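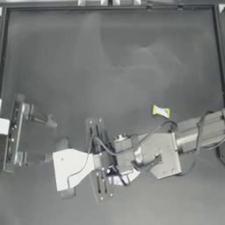

Dark grey work surface with a silver rail along the top.

Garage notes for motocross riders: between the meetings

Updated October 4, 2026

These notes cover the routine work on a four-stroke motocross bike between one race weekend and the next. They assume a single-car garage, ordinary hand tools, a torque wrench that has been checked within the last year and a stand that holds the bike with both wheels off the ground. Settings quoted are for my own bike, a 250 ridden at club level, mostly at Brokton and Jivberg. Use the figures in your own manual where they differ.

Washing

Fit the airbox cover and the exhaust bung before any water goes near the bike. Check that the bung is seated by twisting it a quarter turn. Soak the mud first with a low-pressure hose and leave it to soften. Clay from Jivberg needs a second soak; the sand at Brokton comes off in one.

Keep the pressure washer lance away from wheel bearings, the headset, the linkage, the chain and the radiator fins. Fins fold over easily, and a folded section does no cooling. A plastic picnic knife will straighten them. A screwdriver will do it too, but tends to go through the tube.

Mud packed between the engine and the skid plate holds water against the frame. Take the plate off every second meeting. There are usually two stones in there that you could hear and couldn't find.

Once the bike is washed, remove the bung and cover, start the engine and run it until it is properly warm. Spin the wheels by hand while it idles and listen to the bearings. Then stop the engine and dry the controls with a cloth.

Air filter

Change the filter after every dusty day, and after every moto in deep sand. Keep at least three oiled filters in sealed freezer bags, with the date written on the bag in marker.

To clean: work filter cleaner through the foam from the inside outwards, squeeze it flat, and repeat until the liquid runs clear. Rinse in warm water with a little washing-up liquid. Squeeze, never wring. Wringing opens the glued seams. Dry it on a rack indoors, away from a radiator.

Petrol is still used by some riders for this job. It attacks the glue, it is a fire risk in a closed garage and it strips the skin of your hands. Proper cleaner in a lidded bucket lasts most of a season if you let the dirt settle and pour off the top.

To oil: put the dry filter in a bag, add oil, and knead until the colour is even all over. Pale patches are dry patches. Grease the sealing rim with a thin bead of waterproof grease and wipe the airbox flange before refitting. Put a finger round the inside of the inlet tract. If it comes out gritty, the seal has leaked and the filter was not seated.

Chain and sprockets

Measure chain slack at the point given in the manual, with the bike on the stand. Rotate the wheel and measure again in four places. A chain that is tight in one place and slack in another is worn, and adjusting it to suit the slack part will overload the output shaft bearing at the tight part. Replace it.

Clean with paraffin and a soft brush. Dry with a rag, lubricate the inner run while turning the wheel backwards, and leave it overnight before wiping off the excess. Lube sprayed on ten minutes before the first practice ends up on the rear tyre.

To align the wheel, use the marks on the swingarm as a first guess only. Sight along the chain from behind the sprocket, or measure from the swingarm pivot to the axle on both sides. The two sides should agree within 2 mm, and with care you can get them closer. Hold a rag or a spanner handle between chain and sprocket while tightening the axle nut so that the adjusters stay hard against their stops.

Sprocket bolts loosen in the first hour after fitting. Check them after the first practice session, then at every wash. Use threadlock on clean, dry threads.

Engine oil and filter

My bike takes 690 ml with a filter change. Warm the engine, drain with the bike upright and leave the plug out while you do the filter. Tilt the bike slightly to each side to release what is sitting in the casings. Wipe the magnetic tip of the plug and look at what comes off it. Fine grey paste is normal. Slivers you can pick up with a fingernail are a reason to stop and investigate.

Fit a new washer to the plug each time. They cost very little, and a reused one weeps. Tighten to the manual figure with the wrench, on a cold plug and clean threads. Most of the stripped sump threads I have helped repair were done by hand with a long ratchet.

Write the engine hours on a strip of masking tape stuck inside the airbox cover. Phone notes get lost. Tape survives, provided you use pencil or a paint pen.

Setting sag

Sag is the cheapest suspension adjustment available and it is the one most often skipped after a spring has settled or the rider has put on a thicker set of winter kit. You need a tape measure, a helper and full riding gear, boots and helmet included.

Put the bike on the stand with the rear wheel hanging. Measure from the axle to a fixed point on the rear mudguard, as near to vertical as possible. Mark the point with tape. Take the bike off the stand, bounce the rear, let it settle and measure again without the rider. The difference is static sag. Now sit on the bike in your normal position, feet on the pegs, with the helper steadying the bars, bounce again and take the third reading. The difference from the first is race sag.

I aim for 100 mm race sag and 33 mm static. If race sag is correct but static sag is very small, the spring is too soft for the rider and has been wound down to compensate. If static sag is large with race sag correct, the spring is too stiff. Turning the preload ring further will not cure either fault. Clean the threads on the shock body with a brush before turning the ring, and loosen the lock ring first. A drift and hammer will move it, at some cost to the ring. The Janik hook spanner is a better fit on my shock than the one in the standard toolkit.

Take every reading twice. Stiction in the linkage can shift the result by several millimetres, and a linkage that gives very different readings each time needs stripping and greasing.
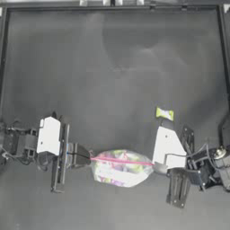 Aleksi Räsänen wrote in after the July version of this page to say that he measures race sag with the fuel tank at the level he expects halfway through a moto, and that he had been chasing a vague rear end at Arain for two meetings before he noticed he was always setting up with the tank nearly dry. He also marks the mudguard with a small drilled dimple, having lost his tape mark to the pressure washer once too often.

Both points are sound. I set mine with a full tank out of habit. Whichever level you choose, write it down beside the figure. On the dimple, keep it shallow; plastic cracks from a hole drilled right through near the edge.

Fork bleeding and seals

Air builds up in the forks during a day's riding. With the front wheel off the ground and the forks cold, open the bleed screws for a moment and close them again. Do this before each meeting and again after a long drive to a circuit at a different altitude. Air forks are a different matter and need a proper pump with a gauge.

A weeping fork seal is often only a dirty one. Slide the dust seal down, wipe round, and run a seal-cleaning tool once round the lip. A piece cut from a thin plastic bottle will serve, provided the edge is smooth. Clean the stanchion, refit the dust seal and pump the forks a dozen times. If oil reappears, fit new seals. Do not ride on it, as the oil goes straight down to the front brake pads.

Small stone nicks on the stanchion will cut a new seal within a day. Find them with a fingernail or a scrap of nylon stocking, which snags on anything raised. Dress the nick with very fine wet-and-dry paper and a drop of oil, working across the leg and not along it.

Spokes

Tap each spoke with a small spanner and listen. A dull note is a loose spoke. Tighten loose ones by a quarter turn at most, go once round the wheel, then tap again. New wheels need this after every session on their first day. Pay attention to the spokes nearest the rim lock, where they work loose first on my bikes.

Cables and levers

Drip light oil down the clutch and throttle cables (where fitted) until it appears at the lower end. Hang the cable vertically from a hook if it has been taken off the bike. Grease lever pivots sparingly. Thick grease and Brokton sand make a good grinding paste, and the pivot bush will be oval by the end of the summer.

Set the lever clamps so that they can just be turned on the bar by a firm push. A lever that moves in a fall usually survives it. A wrap of plumber's tape under the clamp helps it slide.

Storage of fluids and rags

Oily rags go outside in a lidded metal bin, spread flat until dry. Filter cleaner, paraffin and brake fluid each get their own shelf, with the lids on and the original labels facing out. Open brake fluid takes in water from the air, so buy the small bottle and throw away what is left at the end of the season. Waste engine oil goes back into the container the new oil came in, marked WASTE on two sides, and then to the council tip.

Next on the list for this page is valve clearances, once I have a decent set of notes from doing my own.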